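Skesthorpe Table Cover, Heavy Brown

Home / Workroom / Covers and Mats / Skesthorpe

Product code SK-1296
In stock at our Brorkisberg warehouse

The Skesthorpe is a plain matte cover for work tables, craft tables and classroom benches. It is sold by the sheet, already trimmed, and lies flat on the table without clips or tape. We have carried it for 8 years and the only change in that time has been to the way it is packed.

Most people buy it to save a tabletop they care about. It takes glue, poster paint, pencil, clay and the odd slip with a craft knife, though it is not a cutting mat and should not be used as one. Anyone who cuts every day should look at the Entili mat further down this page.

The finish is matte on both sides. There is no pattern, so small pieces are easy to find on it, and overhead lights do not throw a glare back at you. The colour is a mid brown and may vary a little from batch to batch. If you are covering several tables in one room and want them to match, order all the sheets at once and write "same batch" in the order notes.

Sizes

Small, 600 x 1000 mm
Standard, 800 x 1296 mm
Long, 1000 x 2400 mm

The standard sheet is an odd length. It was made to fit the Zetonik folding table with a short overhang at each end, and it suits most four-seat tables of that kind. Measure your own table first. The sheet can be trimmed with household scissors, and the cut edge will not fray. Trimmed sheets can't be returned.

Laying the cover

Sheets are sent rolled, never folded. Unroll yours the day before you need it and leave it on the table overnight, with a book on each corner if it keeps curling. A cold sheet is stiff, so in winter bring the tube indoors for a few hours before opening it.

Wipe the table down first. Grit under the sheet will work its way into the surface below, and then the cover is doing more harm than good. Start at one short end and smooth the sheet outward with your forearm.

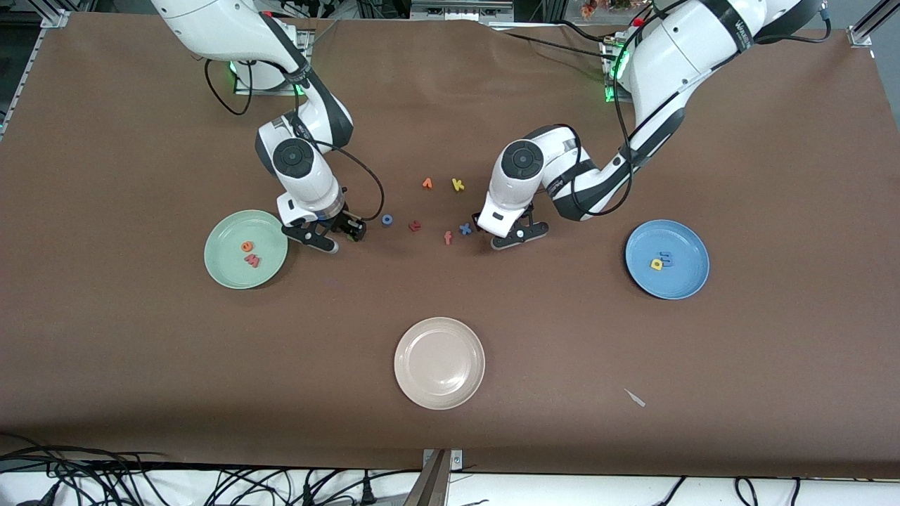

A few shallow wrinkles are normal in the first week and will mostly drop out as the sheet relaxes. If one stays put, roll the sheet the other way, matte brown side in, and leave it like that for an afternoon. Don't use an iron. A hair dryer on its lowest setting is safe if you keep it moving.

For a table that gets bumped and leaned on all day, a strip of low-tack tape along the underside of the front edge will stop the sheet creeping. Leave the other sides loose. Sheets taped on all four sides tend to bubble in the centre when the room warms up.

Cleaning

Warm water and a soft cloth will handle nearly everything. Use a drop of dish soap for greasy marks and wipe again with plain water. Let white glue dry fully and then peel it off in one piece. Acrylic paint comes away easily while it is wet and much less easily after that. Permanent marker will stain. Methylated spirits will lighten the stain but can leave a shiny patch, so test a corner first.

Do not put the sheet in a washing machine or dishwasher. Do not stand hot pans, glue guns or soldering irons on it.

To store it, roll it loosely around a cardboard tube and stand it upright. We sell spare tubes in packs of 10, or you can keep the one it came in.

Specifications

Thickness: 1.2 mm
Colour: brown, matte
Edges: straight cut, unhemmed
Backing: none, both sides usable
Use: indoors only

Common questions

Can I write on it?
Yes, with pencil or chalk. Ballpoint will mark it, and pressing hard on thin paper can leave a dent.

Will it protect against heat?
No. A mug of tea is fine. Anything straight from the oven or stove is not.

Does it smell?
There is a light smell when the tube is first opened. It goes after a day in an aired room.

Can I join two sheets?
You can butt them together and tape the join from underneath. The line will show. For long benches the long sheet is the neater choice.

Does it come in other colours?
Grey is planned for February. We don't keep a waiting list, so please check this page then.

Delivery and returns

Orders placed before 2 p.m. leave the warehouse the same working day. The long sheet travels in an oversize tube and takes a day or two more. Please open the tube from the end marked with the arrow, and keep blades away from the side, where the sheet sits right against the cardboard.

Untrimmed sheets can be sent back within 30 days in their original tube. Return postage is yours to pay unless the sheet arrived damaged or was the wrong size.

Goes with

Entili cutting mat, green or black
Zetonik folding table, standard height
Spare storage tubes, pack of 10
Low-tack tape, 24 mm roll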